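장기임대 위탁운영사의 보증금 반환 지연 요인 분석
주거정책세미나 기말 보고서
작성: Lucienne Hamel, Getachew Wolde
제출일: 2025년 1월 16일

1. 연구 배경

위탁운영사가 소유자에게서 주택을 일괄 임차한 뒤 개별 세입자에게 재임대하는 전대 방식은 공실 위험을 운영사로 이전한다. 소유자는 매월 고정 임대료를 받고, 세입자는 운영사에 보증금과 월세를 납부한다. 운영사의 현금 유입이 줄면 소유자에 대한 임대료 지급과 퇴거 세입자에 대한 보증금 반환이 동시에 지연될 수 있다. 본 보고서는 이 가운데 보증금 반환 지연만을 다룬다. 소유자 측 미지급 임대료는 자료 확보가 어려워 제외하였다.

2. 자료와 방법

분석 대상은 Prostora와 Joly 두 운영사가 Drandudura 지구에서 관리한 전대차 계약 1513건이다. 계약서 사본은 Sovari 임차인상담소의 협조로 열람하였으며, 개인정보는 열람 전에 삭제되었다. 계약 종료가 확인된 건은 1028건이고, 나머지는 조사 시점에 계약이 유지되고 있어 반환 여부를 판정할 수 없었다. 지연은 계약서상 반환 기한을 14일 이상 넘긴 경우로 정의하였다. 기한이 명시되지 않은 계약은 퇴거일을 기한으로 보았다.

변수는 보증금 규모, 계약 기간, 중도해지 여부, 원상복구 비용 공제 여부, 운영사 구분의 다섯 가지이다. 보증금 규모는 월세 대비 배수로 환산하였다. 지연 여부를 종속변수로 하는 로지스틱 회귀를 적용하고, 운영사별로 표본을 나누어 같은 모형을 다시 추정하였다. 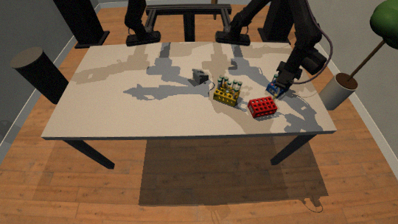
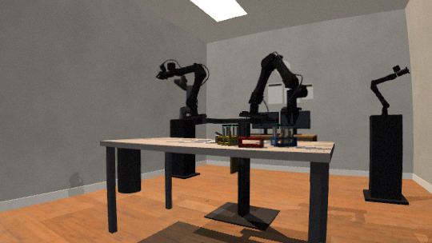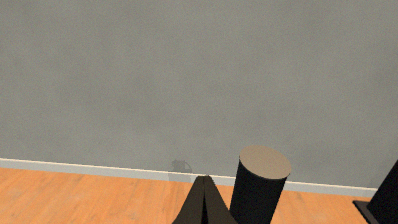 그림 1~3. 실내 렌더링 화면(위에서부터 작업대 상판, 작업대와 천창, 벽면과 걸레받이)

3. 결과

계약 종료 건 중 지연은 581건으로, 절반을 넘는다. 계수의 크기가 가장 큰 변수는 중도해지 여부였다. 보증금 배수는 양의 방향으로 유의하였고, 계약 기간은 유의하지 않았다. 원상복구 비용 공제는 Joly 표본에서만 유의하였다. Joly의 계약서에는 공제 항목의 산정 기준이 없고 퇴거 점검 후 별도 통지한다는 조항만 있어, 금액 협의에 걸린 기간이 지연에 포함된 것으로 추정된다.

월별로는 7월 종료 계약의 지연 비율이 가장 높았다. 같은 달에 퇴거가 집중되어 반환 총액이 커진 점과 관련이 있어 보이나, 운영사의 월별 현금 잔액은 공개되지 않아 검증하지 못하였다.

4. 논의 및 한계

두 운영사 모두 보증금을 운영자금과 구분하여 예치하지 않았다. 분리 예치 의무가 적용될 경우 신규 보증금으로 기존 보증금을 반환하는 구조는 제한된다. 다만 소규모 운영사의 초기 자금 부담이 커지므로, 보증보험 가입으로 예치를 일부 대체하는 방안을 함께 검토할 필요가 있다.

표본은 한 지구에 한정되며 상담소를 통해 확보한 계약이므로 분쟁 건이 과대 표집되었을 가능성이 있다. 지연 기준을 30일로 변경한 추정에서도 중도해지 계수의 부호와 유의성은 유지되었다. 해당 추정치와 변수 정의표는 부록 A에 수록하였다.

역할 분담: 자료 입력과 계약 조항 분류는 Wolde, 모형 추정과 본문 작성은 Hamel이 담당하였다.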